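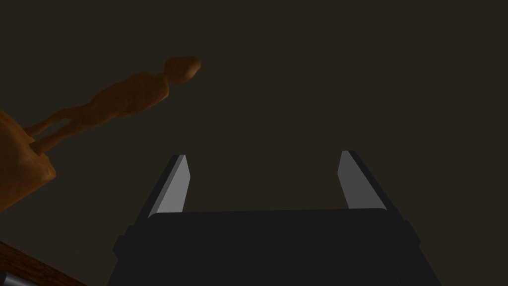 Parallelgreifer und geschnitzte Figur in der Simulation

Coltthorpe ist ein nichtkommerzielles Bauprojekt für einen Tischroboter mit Parallelgreifer, das in der Gemeinschaftswerkstatt Grondard entstand. Entworfen wurde die Mechanik von Estrella Ayala und Kieran Haworth, die Steuerungssoftware stammt überwiegend von Yetunde Ojo. Die Bauunterlagen wurden am 28. Dezember 2019 erstmals veröffentlicht.

Aufbau
Der Arm ist aus Aluminiumprofilen und gedruckten Gelenkgehäusen aufgebaut. Die Antriebe der unteren Achsen sitzen im Sockel und wirken über Zahnriemen, wodurch die bewegte Masse gering bleibt. Am Handgelenk ist ein Greifer mit zwei gegenläufig geführten Fingern montiert. Die maximale Öffnungsweite beträgt 54 Millimeter. Die Innenflächen der Finger sind als getrennte Teile ausgeführt und lassen sich ohne Demontage des Gehäuses wechseln. Im digitalen Modell sind sie hellgrau angelegt, Gehäuse und Außenseiten dunkel.

Simulation
Vor dem Bau der ersten Hardware wurde der Greifer in der Simulationsumgebung Sonura nachgebildet. Das Modell enthält neben der Kinematik auch vereinfachte Kollisionskörper für Arbeitsfläche und Objekte. Zylindrische Körper dienen zur Prüfung der seitlichen Ausrichtung: Ein Stab soll vor dem Schließen mittig zwischen den Fingern liegen, da sonst eine Seite zuerst aufsetzt und das Objekt verschiebt. 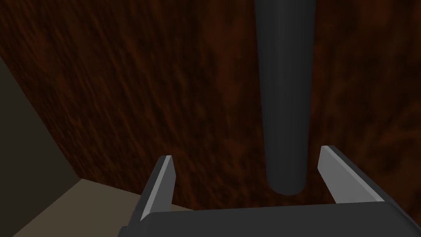
Varianten
Eine von Brenda Vergara erarbeitete Variante mit der Bezeichnung Crenshaw verwendet Spindelantriebe anstelle der Zahnriemen. Sie ist steifer, arbeitet aber langsamer und benötigt ein breiteres Greifergehäuse. Beide Ausführungen nutzen dieselbe Firmware – die Achsparameter werden beim Start aus einer Konfigurationsdatei geladen. 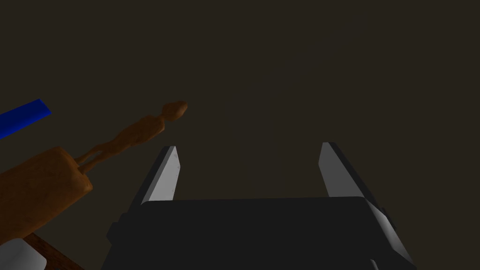 Die Greifplanung von Coltthorpe arbeitet mit einer Liste zulässiger Anfahrrichtungen je Objekt. Für kompakte Körper genügt meist eine Richtung, bei zusammengesetzten Formen werden die Abschnitte einzeln bewertet. Eine schlanke Figur auf einem klobigen Block, deren Körper sich zum Hals hin verjüngt, erhält daher getrennte Einträge für Sockel, Rumpf und Kopf. Der Halsbereich ist standardmäßig gesperrt. Xiomara Halvorsen ergänzte die Planung im Oktober um eine Abstandsprüfung für benachbarte Objekte, die in der Grundeinstellung abgeschaltet ist.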